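The dresser that came down in the night

By the features desk

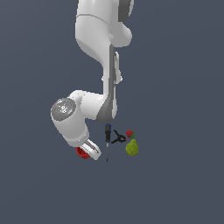 Why would a chest of drawers fall on a child when it has stood perfectly still for years?

Most dressers are stable only while the drawers are shut. When a toddler pulls two or three of them open, the weight moves forward, and if the child then steps onto the bottom one, the whole thing can tip in less time than it takes a parent to cross the hall.

A family in Rastside learned this on Tuesday, March 8, 2022, a little before six in the morning. Their son was two. He had moved out of his crib that winter and could get up on his own, and he wanted a shirt with a digger on it that was kept in the second drawer from the top. His mother heard a noise she took for the garbage truck. Then she heard that there was no other noise, and she got up.

The dresser was lying face down across the rug. It had caught on the edge of the low bed as it fell, and that left a gap between the drawers and the floor. The boy was in the gap. He had a cut above one ear and a badly bruised hip, and he spent a night in the hospital in Crichton being watched for a head injury. He was home by the next afternoon.

"I keep thinking about the bed," his mother says. She asked that the family's names be left out. "We'd moved it the weekend before so we could vacuum, and we didn't bother pushing it all the way back. If we had put it back where it belonged, the dresser would have come down flat."

The piece was an Erkberg, a five-drawer model sold by Vumel, a furniture retailer with a showroom on the highway outside Crichton. The couple had bought it second-hand from a neighbour before their son was born. It came without instructions and without the small plastic bag holding a bracket, a strap and two screws. The neighbour thought the bag had probably gone out with the packaging. Neither parent knew there was supposed to be one.

That is a common story, according to the public health nurse who runs the home safety program for the Crichton area. She visits families with new babies and is used to seeing outlet covers, cupboard latches and a gate at the top of the stairs. Anchored furniture she sees much less often.

"People do the things they were told about at the prenatal class," she says. "They do the outlets and the stairs. Then I walk into the nursery and there's a tall dresser on thick carpet with a television on top, and when I put my hand on it, it rocks."

Carpet matters more than many parents expect. The strip along the wall that holds the carpet in place raises the back feet of a dresser slightly, so it starts out leaning into the room. A heavy object on top makes it worse. So does a set of drawers that has been loaded with books and toys at the top and light baby clothes at the bottom.

Over the winter the nurse's program mailed a short survey to 1,000 households with a child under school age. Almost 500 sent it back. Most of the parents who answered said they had heard that furniture could fall on children. Far fewer had fastened anything to a wall, and when they were asked why, the same few reasons kept coming up. They rented and were worried about the holes. They thought the piece was too heavy to move. They were always in the room. They had meant to do it.

The first of those is a real problem for some families. Leases in the area often say that a tenant may not put holes in the walls without permission, and not every landlord answers a text message about it. The nurse suggests asking in writing and mentioning the child. She has yet to hear of a landlord around Crichton who refused once it was put to them that way, though she has heard of a few who took a month to reply. In the meantime, she tells parents to move the tallest pieces out of the room where the child sleeps, or to lay the dresser's contents in bins on the closet floor for a while. A bedroom can manage without a dresser.

The belief that heavy furniture is safe furniture is harder to shift. A solid old dresser handed down from a grandparent feels as though it would take two adults to move, and it may. Tipping it is another matter. With the drawers out, a large share of that weight is already hanging over the child's side. Older pieces also tend to have no stops on the drawers, so that all of them can be pulled out at the same time, and some will slide right off their runners.

As for always being in the room, the mother in Rastside has thought about that a good deal. She and her husband are careful people, she says. They cut grapes lengthwise. They had a monitor in the bedroom, and it was switched on. None of it helped, as the fall happened while both of them were asleep, and early morning is when small children are most likely to be up and moving around by themselves.

Vumel said in a written reply that every Erkberg dresser leaves its warehouse with an anchoring kit, and that the assembly sheet tells buyers to use it. The company sold 1,191 of the five-drawer model through the Crichton showroom before it was replaced with a lower, deeper version. It will mail a replacement kit at no charge to anyone who has one, including people who bought theirs used and have no receipt. The company did not say how many people had asked.

The kit itself is not complicated. One bracket goes into the back of the dresser near the top, into the solid frame and not the thin backing panel. The other goes into the wall, and this is the part where people go wrong. It needs to be screwed into a stud. A screw driven only into drywall will hold a picture frame but can pull straight out under the weight of a dresser with a child on it. A stud finder costs little and can be borrowed from most people who own a toolbox. In plaster or brick the screws and anchors are different, and staff at a hardware store can point out the right ones.

After that the strap is pulled snug. A strap with slack in it lets the dresser start to fall before it catches, and the jerk can be enough to tear out the screws. Plastic straps can go brittle over the years, particularly near a heater or in a sunny window, so it is worth giving the dresser a firm tug now and then and replacing anything that looks cracked. Metal brackets last longer and cost a bit more.

Bookcases, shelving units and freestanding wardrobes need the same treatment. Televisions do too. They should be mounted on the wall or strapped to a low, wide stand, and never set on a dresser. Remote controls, snacks and favourite toys are best kept off the tops of tall furniture altogether, as they give a child a reason to climb. Drawer latches help, but they are an addition to the strap and don't replace it.

If something does fall on a child, call an ambulance if there is any trouble breathing, any loss of consciousness, repeated vomiting or a suspected neck or back injury. A child who seems fine after being pinned should still be seen the same day. Injuries to the chest and belly don't always show at first.

The boy in Rastside has a scar that his hair mostly covers. For some weeks he would not go into his room without one of his parents, and he slept on a mattress at the foot of their bed until June. The Erkberg was not badly damaged. His father wanted it gone, but they couldn't easily replace it, and in the end they moved it to the basement, took the television off the unit down there as well, and fixed both of them to the studs with metal brackets.

His clothes are now in a row of fabric bins along the floor. The shirt with the digger no longer fits him, and his mother has it put away.

"It took my husband maybe half an hour to do both," she says. "Most of that was looking for the drill."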